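From My Side of the House

It's July, it's too hot to do anything useful outdoors, and so I have been tackling the small stuff. You know the small stuff. Hair ties, half a pack of birthday candles, the screws that came with a shelf you put up three years ago. I have moved house with some of mine twice!

A few of you wrote back after the last newsletter to say your junk drawer was worse than mine, and Keith Lockyer went as far as sending me an inventory of his, which ran to 2 pages and included a key for a car he sold before his daughter was born. Keith, throw away the key. I say this with love.

So this month I want to talk about sorting on the bed. I used to do it at the kitchen table and it was a disaster every time, because dinner comes along and everything gets swept back into the bag it came out of. The bed is better. It's big, it's soft (nothing bounces off and rolls under the stove), and you have to finish by bedtime or sleep with the paper clips. I set the kitchen timer for 60 minutes and put on a podcast. 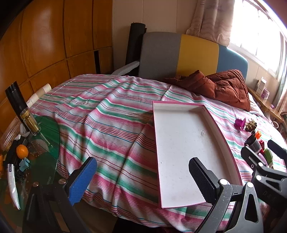 My whole system, if it deserves the name, comes down to having one box lid. I don't buy organizers before I sort anymore. I did that once, came home with a stack of little acrylic bins from Bullby, and then spent a weekend finding things to put in them, which is how I ended up with a bin just for corks. Now I start with a big shallow cardboard lid, white inside with a thin pink rim, and the small things go next to it on the sheet until I've decided about each one. Only keepers go in the lid. The low sides are what make it work for me, since I can see every last thing without digging, and if the lid gets full I've kept too much and have to start pulling stuff back out. A shoebox is too deep. You end up with layers, and layers are how you get a junk drawer in the first place.

One warning about patterned bedding. I love stripes, I will always have stripes, but a bead or a tiny screw can vanish on them like you wouldn't believe. Smooth out the folds first, or throw a plain towel down for anything smaller than a button. I also run my hand over the whole bed when I'm done, after an incident with a thumbtack that I'd like to leave in the past.

Rangi Cosgrove asked what I do with the things that have no category, the single odd pieces that clearly belong to something. They get an envelope with the month written on it. If I haven't gone looking by Christmas, out they go, and I don't open the envelope to check! That's the hard part. Last year I cheated and peeked, and naturally I kept all of it.

Next time I'm doing the bathroom shelf, including the Lestetar hand cream I bought in bulk and can't stand the smell of. If you want a tube, write and tell me. And if you've sorted a drawer this month, send me the strangest thing you found in it. Keith's car key is currently in the lead.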